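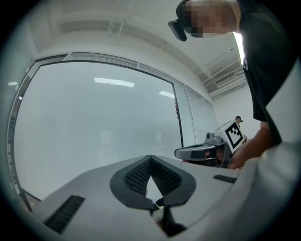
"Again," said Chia-jung Hsu, and she hit the timer before Sepehr was ready.

He went anyway. Squeeze, lift, turn the wrist, lower, let go. The plastic cup landed on its saucer with a click that he was starting to hear in his sleep, and he was already reaching for the next one.

The Sondholm Robotics Club had been at it since lunch. The July showcase was 4 days off, and Darer — the arm, all shoulders and no manners — still set a table like it was mad at somebody. It could find a cup. It could pick up a cup. Then it would drop the thing from just a little too high, every single time, and the cup would go skating off toward the forks.

So they were teaching it the long way, by hand. Every place setting they did with the grippers went into the pile, and every night Darer chewed on the pile and came back in the morning a tiny bit better. Sepehr Ghaffari thought this was the most wonderful thing he had ever been part of. He had told his mother so, and his bus driver, and a man at the dentist's.

"How many is that?" he asked.

Chia-jung leaned over to the laptop. "2,435."

"Total?"

"Total. Don't stop, you had a nice rhythm going."

He did have a rhythm! That was the strange part. Back in the first week his hands had been all nerves, and you could see it in the runs, a little shiver before every grab. Now he hardly thought about the trigger at all. He thought about the cup, and where the cup wanted to be.

Ho, who coached the club and lived mostly on crackers, came in at five and said they might as well load what they had.

"It's not finished," said Chia-jung.

"It's never finished. Load it."

It took 40 minutes. They sat on the floor and split the last of Ho's crackers, and Sepehr tried not to look at the progress bar, and looked at it the whole time. When it was done they put out one saucer and one cup and backed away from the bench.

Darer woke up with its usual grunt. It swung out over the cup and stopped. Then it closed its fingers, lifted, turned — and just before it let go, it dipped. A small, slow dip, with a tilt to the left at the end.

Click.

"That's you," said Chia-jung. She grabbed his sleeve. "Sepehr, that's you! You do that tilt, you do it every time!"

"I do not."

"Do one. Go on, do one right now."

He picked up the gripper and did one, and felt his wrist go over to the left, all on its own.

Ho was laughing so hard he had to put down the cracker box. Chia-jung had already set out a second saucer and was digging in the bin for more cups.

"Okay," she said. "Now spoons."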